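Sun 22 June
by Emlyn Llewellyn

Desk day. Finally. Been putting it off since the exam marking came in and then the heat, and then I just couldn't be bothered.

Started with the drawer. 14 pens, 2 of which write. A bus ticket from Gachanja, the Draso manual (don't even own the thing any more), a birthday card I never posted, sorry Mum. Binned most of it. Kept the card.

Then the top. The rule was everything off, wipe, only put back what I use. Lasted 4 minutes. Half of it went straight back becuase where else does it go? The bathroom shelf is full. The Junska box under the bed is full of chargers for phones I no longer have.

Groot stays. Not up for discussion. The coaster stays too, a mug ring on that wood would finish me off.
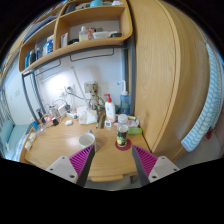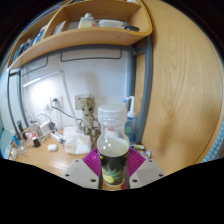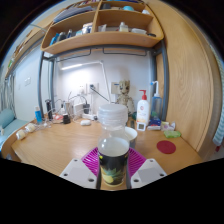 Groot's spot is at the back, in all three.

Anyway. Drawer shuts now, which it hasn't done in ages, and I've got room for a notebook if I move one thing. Wardrobe next, probably July. There's a Drodier coat in there I've been meaning to sell and I can't face the shoes.

Also need a proper tray or a basket or somthing for the small bits. If anyone's got one they like let me know, nothing huge, it has to fit next to the wall. Off to make tea.

Contact | © Emlyn Llewellyn | Back to top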